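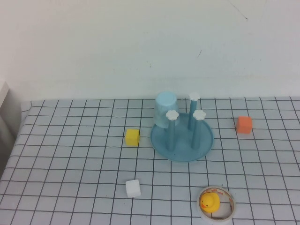
Protective stop 262 when lowering a cup over a rack peg

Posted in Arms and grippers, Thursday, September 19, 2024

mallow_bench

I have a Grevden arm with a Clotix two-finger gripper, run from Steltgate. There is a fixed camera on the workspace and a small one on the wrist. The task is to pick up a light plastic cup, turn it over and lower it onto one of the upright pegs of a cup-drying rack. The pegs have wide flower-shaped caps, so the clearance inside the cup is smaller than you would expect from the diameter of the peg.

The pick is reliable. The fault comes during the lowering move. The rim of the cup lands on the cap instead of passing over it, the arm carries on pushing, and the controller raises protective stop 262. After that the gripper holds its last force and the cup stays squeezed until I release it by hand. Over the last 61 runs I have had 13 stops, all of them in this one move.

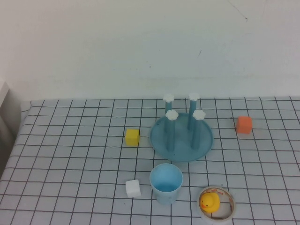

Table layout with the rack, the cup, the cubes and the tape roll.

The other objects are fixed clutter for the detector and stay where they are. None of the stops has involved touching one of them.

What I have done so far:
Repeated the hand-eye calibration. The residual is fine.
Checked the tool centre point against a pin. Also fine.
Cut the lowering speed by half. Fewer stops, but still some.
Swapped which peg is the target. No clear difference.

The wrist camera locates the cap and the fixed camera is used only for the coarse position. All of this worked in May, before I updated Steltgate. Is 262 a plain force limit, or can something else raise it? I would also like the gripper to let go after a stop, if that can be done safely.

pl_tannock

Had 262 a lot on mine. Turn the force threshold up and it goes away. Also clean the wrist camera.

Reply from mallow_bench
The lens is clean. I would prefer not to raise the limit when the cup is already being pushed into the cap.

ferrule9

Do not raise the threshold. 262 is an external force stop and by your account it is doing its job. The contact is real, so you want to know why the cup is in the wrong place.

The fact that slowing down helps is the useful part. A bad calibration gives you the same offset at any speed. An offset that shrinks with speed usually means the image and the arm pose were not taken at the same moment. Log the frame timestamp and the pose timestamp for each detection and subtract one from the other. If the gap is large, the cap position is being worked out from where the wrist is now, using a picture from where it was earlier.

Two things to try, in this order:
Stop the arm above the peg, wait for a fresh frame, then detect and lower. If the stops end, it is timing.
Look at the wrist camera's buffer setting. It should hold one frame. Updates have been known to put it back to the default.

On the gripper, holding force after a stop is the normal setting and I would leave it. Opening automatically is acceptable with an empty plastic cup and a bad idea with most other things. If you do change it, make it an operator action: reset, retract straight up, then open. Keep hands out until the arm has retracted.

mallow_bench

Following up on my own post in case someone searches for the same code. I logged the two timestamps as suggested. The frames were more than 90 ms older than the pose they were paired with, and the gap grew during a run.

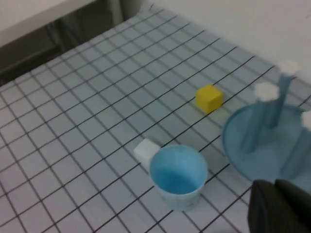 The buffer had gone back to its default in the update. With it set to one frame, and a short pause above the peg before the final detection, I have not had a 262 in the lowering move. The force threshold is unchanged.

I also added a check in the Steltgate script that rejects any detection where the timestamps do not match closely enough. It retries once, then halts above the rack with the cup still held. The gripper setting is as it was, with a separate retract-and-open step that has to be started from the panel.

One point is still open. The old buffer value was not listed in the change log for the update, so anyone with a Grønli mount and the same camera driver should check theirs before running near pegs or anything else upright.

Reply from ferrule9
Check the fixed camera as well. It may share the driver, and a coarse position that is late will cost you retries even if it never causes a stop.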